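The Hook

The man from Akeo wanted Imogen Entwistle to say it could do the job. He didn't put it that way. He said they valued her seventeen years on the floor and would welcome her impressions.

"My impression is it's slow," she said.

"It's careful."

"My mother was careful. She could still lay a table."

He laughed and wrote something down. Imogen pulled her stool closer to the bench and folded her arms. Behind her the rest of Stameo went on as it did every September, with the big orders in and the radio up too loud. Ertürk wanted 700 finished pieces by the end of the month, and Ertürk did not care who or what put the rods in the holders.

The arm came in toward the gray plate, two black fingers out in front, and stopped. It seemed to think. Imogen had a nephew who stopped like that in front of an open refrigerator.

"It's looking," the man said.

"It's been looking since coffee."

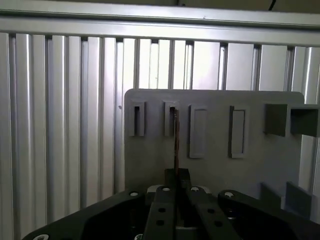 She knew that slot. It was a mean little opening, tall and narrow, and you found it with the side of your thumb. Your eyes were no help once your own hand was in the way. She had tried to explain this to the last people, the ones from Atton, who came with a machine that was going to fold shop towels and sweep under the benches. They had filmed it folding one towel very nicely. Then they had gone home, and the towels were still in a heap by the sink.

"What does it do if the rod's bent?" she asked.

"Bent how?"

"A little. They come out of the box a little bent. You roll it on your leg and you feel it."

He looked at the arm, then at her leg, then at his tablet. "We'd want to supply straight rods."

"So would I."

He asked whether she would like to show it one. People did that, he said, it was how the thing learned. She got up, took a rod from the box and put it in. Then another. She was talking to him about the parking lot the whole time and had done 13 before he asked her to slow down.

"Could you do it without talking?"

"I don't know," she said. "I never tried."

She tried. It was harder. With the shop listening and the man holding his breath she missed the slot twice, and she felt her face go hot. He wrote that down too.

At four he packed up his tablet and thanked her. He said that in 2 years she would be surprised. Imogen said she might be – she had been surprised before, mostly by the heating bill. Then she moved his chair back where it belonged, found the broom and did the floor under the bench, where the sweeping machine had never managed to get.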